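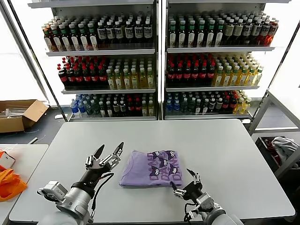 tidewrack_studio
Okay, I finally cut my first stack for the T-shirt wreath and I am so excited I had to start a thread! The plan is a 3 foot wreath form wrapped in strips of old jersey, all knotted on, for the blank wall over my stairs. I've got lavender, two grays and a cream so far. The lavender tee with the dark purple cartoon cats printed on it is the one I keep going back and forth on. Do I cut through a print like that and let little bits of ear and whatever show up in the knots, or only use the plain parts? I'm leaning toward cutting it all. My strips are 1 inch by 7, and I figure 270 of them to fill the form. Does that sound right to anyone who has made a big one?

knotty_by_the_lake
Ooh, cut it all! Prints turn into confetti once they're knotted and it looks so much livelier than plain. I did one with a band tee in it and you get these tiny dark flecks everywhere. Love it. 270 sounds low to me for a form that size though. I'd cut another 100 before you start so you don't have to stop halfway.

Marnholm_Makes
Going to disagree on the print, sorry! Screen printed areas are stiff and they don't curl when you pull the strip. You want that curl, it's what makes the wreath look full. Check the back of the cats with your fingers - if it feels rubbery, leave it out and use the sleeves and back.

knotty_by_the_lake
Mine was rubbery and it was fine. You just push those knots toward the outside edge.

Marnholm_Makes
Fine in person or fine in photos, haha. Mine cracked along the folds within a year. It was hanging in a sunny hallway, so maybe that was part of it.

tidewrack_studio
Just went and felt it and it's sort of in between?? Not rubbery, but there's some body to it. I might do a sample of ten knots, half print and half plain, and see.

astik_and_string
Yes, do the sample! Also, which form are you using? I had a Skelano wire one at that size and it bowed once it was loaded up. I zip tied a second ring behind it and it's been flat as a plate ever since. The foam kind won't bow but you can't knot around it nearly as easily.

tidewrack_studio
It's wire, but I don't know the make, it came in a box of stuff from a yard sale. Four rings with crossbars. Good tip about the second ring, I'll go looking for one.

porchlight77
I made one last October for my front door with only 165 strips, but they were 2 inches wide. Wider strips go SO much faster and they look softer, almost like petals. My fingers were still sore the next day. Is 1 inch something you already like the look of, or could you go wider?

tidewrack_studio
Already cut the grays at 1 inch, so I'm committed on those! But I could cut the lavender wider and mix them. Has anybody mixed widths?

porchlight77
I haven't, but now I want to!

Marnholm_Makes
Mixing works if you scatter them. I wouldn't put all the wide ones on one side. And stretch every strip before you tie it, even the wide ones.

knotty_by_the_lake
There's a pattern booklet by Śliwiński that mixes three widths on one ring and it's gorgeous, very beachy. I think it's out of print but our library had it. Whatever you decide about the cats, please post the sample knots!

tidewrack_studio
Will do! Sharpening my scissors tonight. And if the print knots look bad I'm keeping that piece whole for a pillow front.

astik_and_string
Ohh, now I want to see the pillow.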